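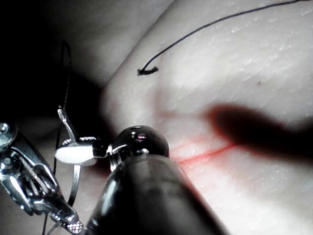 Trinidad Cordero

Asunto: Re: [sutura-docencia] Reposición de almohadillas y criterios de uso para el próximo periodo

Estimadas compañeras, estimados compañeros:

En respuesta a la consulta remitida a esta lista, que reproduzco a continuación para quienes se hayan incorporado después de su envío, traslado los criterios acordados por la coordinación del aula de habilidades Llorente en lo relativo a las almohadillas de tejido sintético, los hilos y el marcado de las incisiones.

Vega Cabello escribió en diciembre:
> Buenas tardes:
> Al revisar el armario del aula he contado 37 almohadillas en condiciones de uso y un número similar que no me atrevo a desechar sin instrucciones. Algunas tienen la superficie llena de pliegues finos, pero la incisión conserva los bordes firmes. Otras parecen nuevas y, sin embargo, se desgarran al segundo punto.
> Ruego que se me indique: a) qué criterio se sigue para la retirada; b) si el marcado en rojo se renueva en el aula o viene ya hecho del proveedor; c) si los cabos de hilo negro que quedan al terminar pueden reutilizarse en los ejercicios de nudo.
> El pedido a Cludovum debería salir antes de que termine el mes.
> Un saludo,
> Vega Cabello

Respecto a la primera cuestión, los pliegues superficiales no constituyen motivo de retirada. Las almohadillas se pliegan al guardarlas y al fijarlas al soporte, y esa textura no altera el paso de la aguja. Debe retirarse toda almohadilla cuyos bordes de incisión cedan al aproximarlos con una tensión moderada, así como aquella en la que los orificios de puntos anteriores se hayan unido entre sí. En caso de duda se practicará un punto simple en el extremo menos utilizado; si el material se rasga, la pieza pasará a la caja de ejercicios de corte, donde todavía puede aprovecharse.

En cuanto al marcado, las piezas del modelo Sundero se reciben sin línea y se marcan en el aula. La línea roja ha de ser fina y de trazo único. Se observa con frecuencia que el color se extiende hacia los lados y forma un halo rosado, lo que dificulta al alumnado calcular la distancia de entrada respecto al borde. Se ruega dejar secar la tinta antes de apilar las piezas y no repasar una línea ya corrida. Un halo leve es admisible en los ejercicios de iniciación y no lo es en las pruebas de evaluación.

Sobre los hilos, la coordinación mantiene el criterio del curso anterior. Los cabos deshilachados o torcidos en la punta no se emplearán para enhebrar ni para practicar nudos con instrumental, dado que se abren al pinzarlos y el ejercicio deja de ser valorable. Los tramos largos y limpios podrán destinarse al nudo manual. Al terminar cada sesión se retirarán todos los hilos sueltos de la superficie antes de guardar la almohadilla. Los puntos ya anudados pueden dejarse cuando sirvan de referencia para el ejercicio siguiente, siempre que los cabos estén recortados.

Se recuerda asimismo que la aguja curva debe permanecer sujeta por las mandíbulas del portaagujas mientras no se esté pasando por el tejido, y que en ningún caso se dejará clavada en la almohadilla al interrumpir el ejercicio.

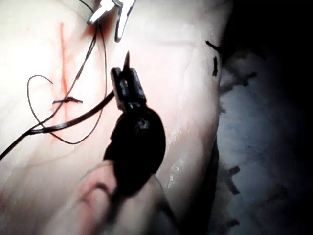

Vega Cabello me ha hecho llegar después una observación que considero oportuno incorporar: convendría que el primer punto se diera siempre en la mitad de la incisión y los siguientes se repartieran a ambos lados, pues cuando se empieza por un extremo la almohadilla se deforma y el último tramo queda sin afrontar. La coordinación comparte este parecer y lo incluirá en la hoja de instrucciones.

Por lo que se refiere al pedido, se solicitarán a Cludovum 82 almohadillas sin marcar. El consumo registrado en la hoja común asciende a casi 1393 puntos desde el inicio del curso, cifra que aconseja no demorar la reposición. La referencia que debe figurar en el formulario es la 1517. Las peticiones de hilo se tramitarán aparte, a través de Conside, y habrán de indicar el calibre y si se precisa con aguja montada.

Quienes necesiten material para grupos adicionales deberán comunicarlo respondiendo a este mensaje, con indicación del número de estudiantes y del tipo de ejercicio. No se atenderán solicitudes verbales en el aula.

Reciban un cordial saludo,

Trinidad Cordero
Coordinación del aula de habilidades Llorente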